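**Glasses: a thread, because I have had my new pair for 13 days and I have Opinions** 🤓

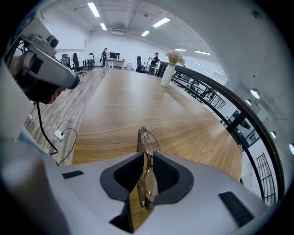
Sharon Muli has already replied to say clear lenses and thin frames are all very well until you put them down on anything brown, and then it's goodbye. She once spent an entire Sunday morning looking for hers on a sideboard. Sharon, I feel this in my bones.

2/ So that's where I'll start. Thin, see-through, brownish frames are lovely on the face and a menace on a wooden table. From across the room they just melt into the grain. My old ones were bright red plastic and I could find them from the landing.

3/ I still don't want the red ones back though. I wore them for years and every photo of me from that time looks like I'm about to read you a story on children's telly.

4/ How I got here: in February I sat on my old pair. On the bus. In front of people. One arm came clean off and I did the rest of the week with tape round the hinge, which my niece said was "a look".

5/ Went to the optician in Gundthorpe and tried on what felt like every frame in the shop. Lovely patient woman called Nyokabi Mussa kept bringing me more. I'd say "ooh, maybe" and she'd quietly take them away again - she could tell from my face before I could!

6/ Price, as people always ask: 222 quid with the lenses and the scratch coating. I know. I KNOW. But I wear them every waking hour and I've spent more than that on coats I wore twice.

7/ Right, the folding thing. I was a one-handed whipper-offer my whole life. Grab an arm, yank, chuck them on the nearest surface. Nyokabi watched me do it in the shop and winced. Apparently that's how you bend the hinge on one side and end up with glasses that sit wonky.

8/ Two hands, off the face, left arm in first and then the right (mine sit flatter that way, yours might be the other way round, have a fiddle). It took me a few days and now I do it without thinking. Mostly.

9/ And never lens-down. I've known this since I was nine and have ignored it for decades. Folded and on their edge, or folded with the arms underneath. If they topple over, pick them up again, don't leave them lying on their face.

10/ Cleaning! Lukewarm water, one tiny drop of washing-up liquid, rub with your fingertips, rinse, soft cloth. Don't forget the bit by the nose pads if you've got them, it's grim in there. NOT your jumper. NOT kitchen roll. I used kitchen roll on the red ones for years and by the end it was like looking through a shower door.

11/ The cloth wants washing too, by the way. Mine goes in with the pillowcases, no softener. I had a cloth so greasy last year it was putting smears on.

12/ Cases. I own three and can never find any of them. The hard one that came with these is brilliant but it's the size of a small loaf, so it lives in my work bag. The soft one is by the bed. The third is somewhere in the car with 1,071 parking receipts, I expect.

13/ What's helped most at home is having a Glasses Place. One spot. Ours is a little dish on the shelf by the kettle, and it's a pale dish, so brown frames show up. Not the arm of the sofa (see tweet 4 for what I do to glasses on seats).

14/ Prasanna Selvanayagam asks whether I've considered a chain. I have! I bought a beaded one and caught it on a door handle within the hour. Some people look marvellous in a chain. I look like I've been tethered.

15/ Someone else wants to know about flowers and hay fever and whether glasses help. A bit, for me? They keep the wind off. I do end up wiping my eyes and then having to clean the lenses as well, so swings and roundabouts.

16/ Tiny screws. Buy one of those little repair kits, they're a couple of quid, and do the screws up at the first wobble. I left a wobble once and the screw went down the plughole at my mum's. We had the U-bend off and everything. Never found it.

17/ If an arm's gone wonky, though, take them in. Most opticians will straighten them for nothing while you wait, even if you bought them elsewhere (ring first). Please don't do what I did with the hairdryer.

18/ Oh, and get your old pair out of the drawer! I had five. One was still near enough my prescription to be a decent spare and it's now in the glovebox. The rest I'm handing in at the optician's, they've got a box for them by the door.

19/ Still to sort: prescription sunglasses. I've been squinting at a pair with tortoiseshell frames on and off all week, and yes, they're also brown, and yes, I will lose them on the same table. Send me your favourites please, round-ish faces especially 👓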